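Driltgate 茶水间及厨房例会 会议记录

12月例会，下午开的，地点就在茶水间隔壁那间长桌房
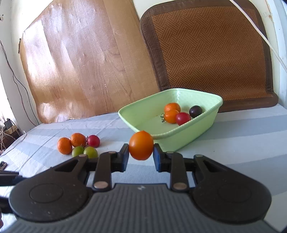 图：橙色番茄，后面浅绿色塑料篮里有橘子和几个番茄

主持：Nithin Hegde
记录：轮值（本月轮到行政这边）
到会：行政、二楼、三楼、前台、Kurian 配送一人（旁听，中途走）
请假：仓库。来晚了的不另记。

先过上月纪要。没有人提改动，只有一处，“冰箱温度”写成“冰霜温度”，已改。通过。

一、水果和番茄的摆放

三楼先讲。桌上东西越放越散，篮子里一部分，桌布上一部分，要拿的人不知道哪些能吃哪些是留着做菜的。二楼说这个问题从夏天就有了。

Nithin：先定规矩再买东西。篮子继续用浅绿那只，塑料的，洗起来方便，不换藤编。前台问过藤编的价，讨论了一会，没有人坚持，算了。

番茄颜色的事。三楼提出来，橙色的番茄和橘子放一起，远看容易拿错，有人咬了一口才发现。二楼笑，说咬一口之前总能摸出来吧，橘子皮是有小坑的。三楼说早上八点半没人摸。最后定：橘子和番茄分开放，篮子给番茄，橘子另找一只碗。碗先用柜子最上层那只白的，没缺口的那只。

深紫近黑的那种番茄，前台问是不是坏了。Kurian 的人答，品种就是这个颜色，捏着硬实就可以，软了再扔。上回有人把一整袋当坏的倒掉了，这次记一笔，请各楼转告：黑番茄不是坏番茄。

要不要进冰箱，争了好一阵。二楼主张全进，三楼主张全不进，说冰过的没味道，面。Nithin 折中：没切的放外面，切开的包好进冰箱，写上日期，第二天下班前没吃就清掉。带蒂的不要提前把蒂揪了，揪了那头先烂。Kurian 的人补充，不要叠，底下的会压坏，篮子里铺一层就够。多的放桌上，靠墙一侧，隔开点。

洗不洗？不统一洗。谁吃谁洗。水池边贴条，条子由前台打印，字大一点。

决定：
- 篮子放番茄，只放一层
- 橘子进白碗
- 切开的包好写日期
- 贴条，前台，本周

二、桌布

二楼反映桌布有番茄汁印子，洗过一次没洗掉。三楼说桌布本来就不该铺，擦桌子多省事。前台不同意，桌面那几道划痕很难看，客人来了要看见。两边都说了一遍，又都说了一遍。

试过白醋，淡了一点。Nithin 家里用小苏打，糊上去放一夜，效果他说还行。先照这个弄。弄不掉就把有印子那头转到靠窗，拿托盘压着。

切东西一律去台面上切，用砧板，别在桌布上切。砧板现在两块，绿边的切果蔬，另一块切面包，不要混。上周又混了，面包一股洋葱味。

决定：小苏打试一次，行政负责，下次会说结果。换新的先不谈。

三、订货

现在走 Kurian，每周送一次。单子由行政汇总，各楼提前一天报。三楼上两次都没报，结果拿二楼的，二楼有意见，当场说了。三楼接受，以后指定一个人报，名字会后补给行政。（补：还没收到）

预算每月 500，不变。二楼问能不能涨，水果贵了。Nithin：年前不涨，年后看。超出部分不报销，别先买后说。

Grindel 也来报过价，起送要 888，我们一个月都用不了那么多，凑单就得多买，多买就烂。否。报价单留档，不用回绝，他们问起再说。

品种：
红的番茄照旧，做三明治的人多
橙的番茄保留，三楼喜欢，不太酸
黑的番茄减一点，不是不要，是吃得慢
橘子这个月多订，下月看情况
香蕉停。熟太快，招小飞虫，这条全体同意，全场最快的一条

前台问黄瓜，有人附议，没定量，先试一次，放在下一单里。

送来以后谁收？前台收，收了当面翻一下，底下的也翻。上回最下面有一个裂的，当天没看见，隔天流了半篮。Kurian 的人说有裂的拍照发给他，下一单补。照片发群里就行，不用写邮件。

Kurian 的人说完这条先走了，后面还有两家要送。

四、柜子和杂物

上层柜子清理，还是没清。列一下要处理的：
没盖的饭盒，没饭盒的盖
过期调料，胡椒那罐已经结块
不知道谁的保温杯，留一周，没人认就处理
Saver 牌保鲜膜，剩得不多了，补。切盒松了，撕不齐，补的时候看看有没有带滑刀的

二楼提议饭盒统一写名字。通过。用油性笔，别用白板笔，一洗就没。

抽屉里的零钱袋，行政每月对一次帐。咖啡钱和水果钱分开装，不要再互相借了，上月对了半天对不上，最后是咖啡那边垫的。三楼说下次还，记下来了。

水池滤网，每天最后走的人倒。这条说过很多遍。番茄籽和蒂不要直接冲下去，堵过一次，修水管的人来了半天。厨余桶在台面下面，左手边，盖子要盖紧。

五、月底聚餐

定在月底，中午，就在这间。每人带一样或者出点食材，不强求。

番茄汤：三楼做，用橙的和红的，黑的留着切片。要大锅，二楼有一口，借。
凉拌番茄：前台。糖还是盐，现场表决，糖多两票。盐那边要求另拌一碗，可以。
橘子：饭后吃，不用弄。
面包：行政去买，早上去，下午就没有了。
热菜：二楼认两个，菜名还没想好。仓库没来，默认带饮料，会后跟他们说一声，不愿意再换。

忌口的提前跟行政讲。已知有一位不吃蒜，凉拌那碗不放蒜，另放小碟。花生一律不带进来。

桌子要提前腾，篮子和碗先移到窗台，吃完再搬回来。汤锅底下垫板，别直接坐桌布上，烫过一次了。碗不够，自己带碗的自己洗走。洗碗两人一组，名单贴门后，不许互相顶替又不说。

六、其他

灯。靠门那盏闪，报修了，在等。
冰箱门封条有点松，关的时候推一下，推到底。行政一起报修。
微波炉热带汁的东西加盖，里面那一圈红的擦了好久。
三楼问周边菜场能不能走公帐，不能，没有票。
擦手巾换成纸的，试一个月。二楼觉得浪费，保留意见，要求记进来，已记。
茶叶还有，不用买。

待办
前台：水池条子打印；收货翻检；下一单加黄瓜
行政：桌布小苏打；保鲜膜；报修两处；零钱袋分开；聚餐面包；通知仓库
二楼：借大锅；热菜菜名
三楼：报单人名字；番茄汤；还咖啡那边的钱
各楼：转告黑番茄的事，饭盒写名

下次例会还是这间，时间行政另发。会后请把椅子推回去，上次没推，保洁说了。

记录有漏的直接在群里讲，下次会前改完。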